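仿真玫瑰的背面：花萼、花托与花杆的工艺判断 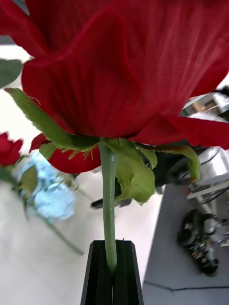

一、从花头下方看起

选购仿真玫瑰，多数人只看正面：花瓣层数、颜色、开放程度。做陈列的人习惯把花举过视线，先查花头底部。红色大花头的外层瓣向下翻，中间一片呈杯状下凹，表面有细密的平行脉纹，近看带一点织物的纹理。花瓣下方是绿色花萼，其中一片细长，边缘有锈褐色的短须，靠近花托处也有几根小刺毛；另一侧的花萼卷曲发皱，颜色偏黄绿。花杆表面光滑，略有塑料光泽，左侧有一道不明显的接缝，中段有一个小凸起。

这些部位在插瓶之后大多被遮住，但仿真花的成本差异有相当一部分落在这里。

陈列公司Urndale的采购主管Kenneth Talavera去年为一处酒店项目验收了1,369支单头玫瑰，退回200支。退货单上写得最多的不是色差，是“萼片缺失”和“花头松动”。他的验收顺序固定：底部、花杆、叶、正面。正面放在最后，理由是正面的问题通常可以用手整理，底部的问题不能。

二、花瓣：布料、上浆与压纹

常见的布面花瓣以涤纶织物为基材，裁片前先上浆，干燥后冲裁，再用热模压出脉纹和弧度。上浆不足，花瓣挺度差，外层瓣在夏季库房里容易塌；上浆过量，边缘发脆，反复整形后出现白色折痕。

判断脉纹质量，看两点。第一，脉纹是否从瓣基向瓣缘展开，间距是否随瓣形变化。低价产品常用同一块平行纹压板处理大小不同的瓣片，小瓣上的纹路显得过粗。第二，压纹深度。侧光下脉纹应可见，正面光下应减弱。正面光下依然明显的，多半是印刷纹。

颜色方面，红色品种较难处理。单色染布在瓣片重叠处只靠阴影区分层次，远看成一团。部分厂家在瓣基加一道深红的手工刷染，使内层和外层有落差。工作室Marmont的花艺师Honeylyn Tiongson建议在使用现场的灯光下选红色，色温偏低的射灯会把偏橙的红推得更橙，偏蓝的酒红则发暗。

三、花萼：经常被省掉的一道工序

真玫瑰的花萼为五片，部分萼片边缘带羽状裂片，表面或有腺毛。仿真产品的做法大致分三档：

注塑一体萼。萼片与花托同模成型，成本低，形状完全一致，边缘厚。

布面冲裁萼。单片或五片连裁，套在花托外，可以弯折，边缘容易起毛。

软胶萼加植毛或点刺。边缘有细须，颜色可分段喷涂，组装时间最长。

第三档的检查重点是须毛是否牢固，以及萼片姿态是否有变化。真花开放后萼片反折，有的下垂，有的上翘，有的贴在瓣背。五片角度一致的，隔着一米也看得出是模具件。卷皱的萼片如果分布在同一批花的同一位置，则应考虑包装挤压，可用低温热风小范围复原，风口不要停留。

四、花杆与接缝

花杆通常为铁丝外包塑料。分模线难以完全避免，合格品的接缝应平直，指甲横向刮过没有明显台阶。光泽是另一个问题：过亮的杆在透明花瓶里十分显眼。Kiltex系列的杆件表面做了消光处理，价格高一档，用于玻璃容器时值得考虑；不透明容器则没有必要。

杆上的小凸起可能是模拟节点或刺基，也可能只是注塑残留。前者位置与叶片着生点相关，后者多出现在分模线上，可用细砂纸磨平。

花头与花杆的连接分插接和胶固两种。插接便于运输和换头，反复拔插后孔径变大。检查时一手捏住花托正下方的杆，一手轻转花头，转动应有阻力，不应空转。拿取时也应捏杆，手指不要碰花萼和外层瓣。

五、入库与日常维护

Talavera的仓库按每箱100支立放，花头之间以薄纸隔开，不叠压。除尘用冷风和软毛刷，从花心向外，最后翻过来处理瓣背。瓣背积灰比正面少，但萼片与外瓣之间的夹缝容易存絮，带须毛的萼片尤其如此，只能用小刷逐支清理。

水洗不适用于手工刷染的红色花瓣，除非供应商注明固色。Dela Peña的产品说明里附有擦拭测试方法：白棉布蘸清水，按压瓣背三十秒，布上无色方可局部湿擦。

经常被俯视的矮桌花，花萼可以选第二档。楼梯口、高台和吊挂装置会让观者从下方看到花头，预算应向花萼和杆件倾斜。Tiongson为一处中庭做过793支倒挂的玫瑰，全部选用第三档花萼，花瓣反而用了中等价位的布料。那批花挂在六米高处，内层花瓣几乎看不见。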